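Prikum: two arms, one pot, and a lot of ladling

Project gallery | Text by Thérèse Fortin | Nistor Lab

I have been wanting to put this page up since August, when the retrained model first did something that made the whole room lean toward the monitor. Prikum is our study of how a pair of robot arms should decide which camera to believe. Written down like that it sounds dry. Watching it is a different matter, and I still drop by the booth at lunch when I have no business being there.

The background goes like this. A robot that learns from demonstrations usually gets several camera views, and the usual recipe is to feed in all of them all the time and let training sort it out. Sometimes that works beautifully. Sometimes the model latches onto one view and more or less forgets the rest, and then you move a pot by the width of a hand and everything falls apart. We had an arm that would close its fingers on air next to a ladle handle, lift with great confidence, carry the air over to where it was supposed to go, and let go of it. The wide view was fine the whole time. The wrist view was screaming that there was no handle there, and the model wasn't listening.

Valentin Onu had the idea that became Stidar, our training method. During training we fade camera views in and out, and we time the fading to how close a gripper is to the thing it is after. Far away, the wide view gets the weight. Close in, the wrist views do. We also black out one view completely for short stretches, at random, so the model can't lean on a favorite. The part I love is that nothing changes at run time: all the cameras stay on, the fading is gone, and the model has learned for itself who to ask and when. (Valentin's first version had a hard switch between views and it made the arms twitch at the moment of the swap. The smooth fade fixed that, and it was a two-line change!)

We trained on 1519 demonstrations, all of them driven by hand by people in the lab, with the objects shuffled between takes. For comparison we trained the ordinary recipe on exactly the same set, then a third time on a random 500 of them with Stidar switched on. That last one was meant as a sanity check. It ended up being the result we talk about most, as the small Stidar model kept pace with the ordinary one trained on everything. I made Valentin run it again with a fresh random 500 and it held up. I'm still a bit giddy over that.

Each model got 30 tries at every layout. A try counts only if the ladle ends up where it was asked to go and no one has reached for the stop button. Bumping the pot is allowed. Knocking it over isn't, and there is a long argument in our lab notes over what to call a pot that tips and then settles back.

Why a ladle? It is a miserable thing to grasp, and I mean that fondly. The handle is thin, it slides along the rim as soon as you touch it, and the bowl swings the other way when you lift. Polished steel makes it worse: the inside of a pot is full of reflections, and a reflected ladle looks an awful lot like a ladle. The ordinary model fell for that more than once. We picked the booth's speckled walls and veined floor in the same spirit - if a method can find a pale ladle among all those blobs, we can start to believe in it.

Some views of the booth at work. Click any picture for the large version.
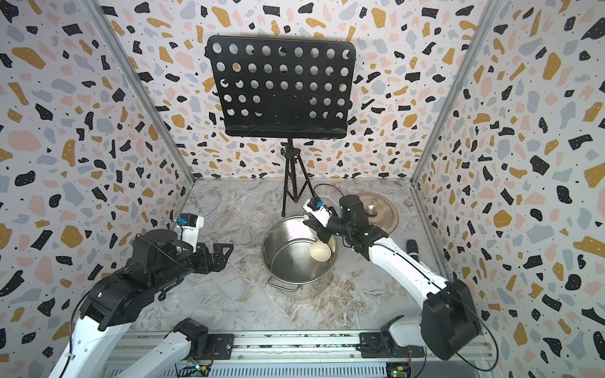 The right gripper at the pot, fingers near the ladle's handle. Range like this is where the wrist views carry most of the weight in training. 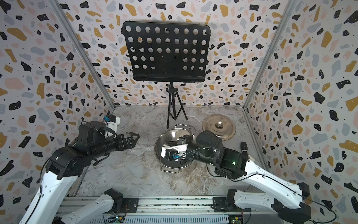 Right gripper lowered into the pot, left one open over bare floor. From the fixed camera there is very little to tell you what the fingertips are up to.

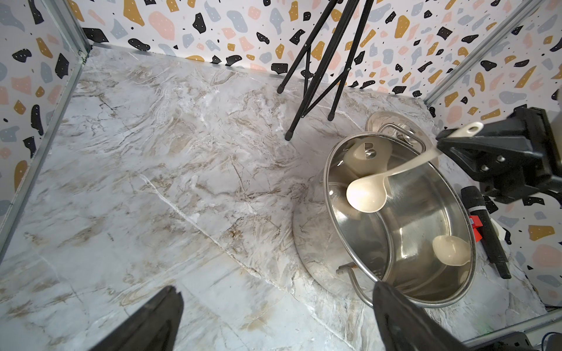
A wrist camera's take, with the other gripper holding the ladle over the pot. Look at the lower right of the steel for the second ladle bowl - a reflection good enough to fool a model, and me on a tired afternoon.

What we don't know yet is how far this goes. The fade schedule was tuned on ladles and a few other handled things, and we set it by hand, which bothers me a little. Valentin is working on a version that learns the schedule along with everything else. Early runs are wobbly. One of them decided the wide view was never worth looking at, and the arms spent a morning groping along the floor like someone hunting for their glasses.

Cloth is next on my own list. With a stiff object you can say how far away the gripper is and mean something by it, but a dish towel has no single spot to measure from, so the closeness signal has to come from somewhere else. I have a half-working idea involving finger load that I'd like to try before the booth gets its next set of objects. If anyone reading has done something similar with soft things, please write to me, I would love to compare notes.

We also want to move the whole setup to the second booth at Bellari, where the lighting is different and there is a window. Every number so far comes from a single booth, and reviewers will ask, and they'd be right to.

The training code will go up once the comments in it are fit for other people to read. The fade itself is a short file and easy to bolt onto whatever you already train with. Start with the random blackouts if you only have time for one piece; they gave us a good share of the gain and they took Valentin an afternoon.

Questions on the code go to Valentin Onu. For the test layouts and the scoring sheet, ask me.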